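How to set up a plate pickup with the Kadlec arm kit

I've had the Kadlec kit on my kitchen counter since July, and plates are the job people email me about most, so let's do plates! You'll need the arm, the two-finger gripper, both cameras from the box, a tray and one plain plate.

1. Clamp the base and clear yourself some elbow room. The arm swings wider than you'd think (mine has met the curtain).

2. Put the plate on the tray and leave it empty. I use a cream tray because a white plate still shows up okay against it, though a darker one would be easier on the software.

3. Open the Hallia app and pull up both camera views. Check the side camera first, then switch to the wrist one and bring the gripper in slowly until you've got a finger on each side of the plate's lower half.
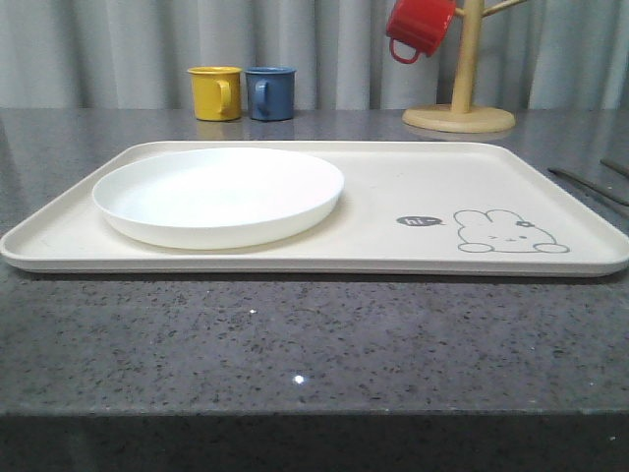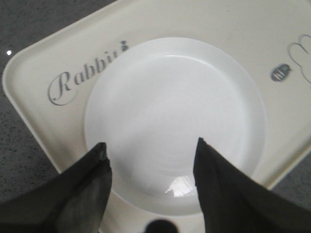

Side camera first, then the wrist camera with the gripper over the plate.

4. Look for glare in the wrist view. A small bright patch on the plate is fine in my experience, but a big one had me fiddling with the blinds for an evening.

5. Set the grip force to 170 to start. The manual says 800 for "dishware" and I really wouldn't, not on the first go!

6. Save the pose, back the arm off, and hit Run. Do six tries before you change any settings, or you'll never know which change helped.

If the app throws error 742, unplug the wrist camera, count to ten and plug it back in. I still have no idea what that error means, and the Kadlec help page doesn't list it. Mugs are trickier because of the handles, so I'm giving those their own page once I get the hook move working.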